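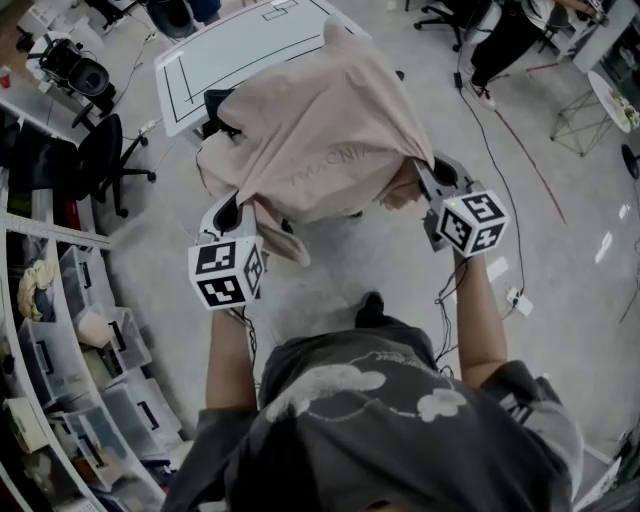 By Jomar Salazar, for the Mangubat team

Welcome, and thanks for stopping by! People always ask us whether a machine can do the laundry yet, and our answer is — some of it, slowly, on a good day. Plena, our folding project, has 151 shirts on its practice list, and we have a soft spot for the wrinkly ones.

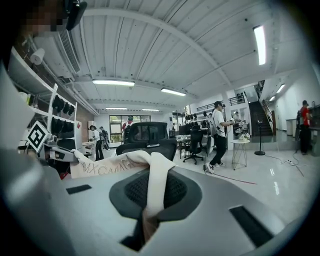
A busy afternoon on the main floor.

We're a team of 9, and we'd love to show you around — just write to us before you come by.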